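Print this thread | E-mail this thread

Pantry bin: how do you pack ramen so it stays packed?

drekell75
I have one plastic bin for the snack shelf and a family that buys noodles like there's a storm coming. Bricks flat on the bottom, chips on top, or the other way around? Whichever way I do it, by 9 p.m. somebody has dug to the bottom and the whole thing is a landfill.

semell_m
Noodles on the bottom. They're bricks. Build with them.

crumbsworth
Disagree. Bricks on the bottom means everyone excavates through the chips to reach dinner, and then you own a bag of chip dust. Stand the noodles on edge along one side, chips down the other. I've done it this way since July and lost 2 bags, both to my own elbow.

drekell75
On edge, okay. Doesn't the seal end catch on everything?

crumbsworth
Seal end up. It's a handle. You're welcome.

bikari_attic
I'm mid-sort on my own table, so I'll add to the confusion. Snack bag went in the bin first, noodles still out. Both of these are Roast Beef, a flavor I don't remember agreeing to.
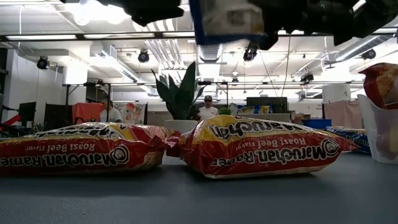

Reply 7 of 9

semell_m
Red bag in the bin before the Maruchan. You people are building the roof first.

andreadis_pantry
Roast Beef is the good one and I won't be taking questions. As for the bin, skip it. Put noodles straight on the shelf in a row and save the bin for things that can't stand up by themselves. A bin is just a drawer you have to lift.

drekell75
My shelf is wire. They tip through the gaps. I'm going with on edge, seal up, and chips in last so semell_m can sleep. If it survives until the kids get home at 3:00 I'll report back.

Print this thread | E-mail this thread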